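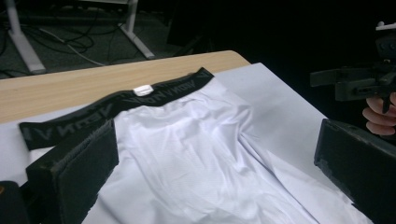 I have been meaning to write about folding underwear for ages, and then March got away from me (the garden, the leaking gutter, you know how it goes). For years mine went into the drawer in one big heap, and every morning I dug around in there like a badger.

It was my old roommate Gediminas who got me folding. He does his laundry late at night with the radio on, and he folds everything, even dish towels! His way is simple enough. Lay the boxer briefs flat with the waistband at the top, smooth them out with your palm, fold one side in and then the other, and roll up from the legs. Tuck the roll into the waistband and you have a tidy little bundle that stays put.

Cotton ones behave nicely. The slippery synthetic kind take more patience – they slide and bunch up again the minute you let go, so I go slowly and start over if the legs come out crooked. I also like a big sheet of plain paper under me when I fold white things, a habit I picked up after setting a clean shirt down on a table with jam on it.

The drawer itself now has 2 long dividers from Jolero, and the bundles stand up in rows between them. Next up is the sock basket, and I'm already dreading it a bit.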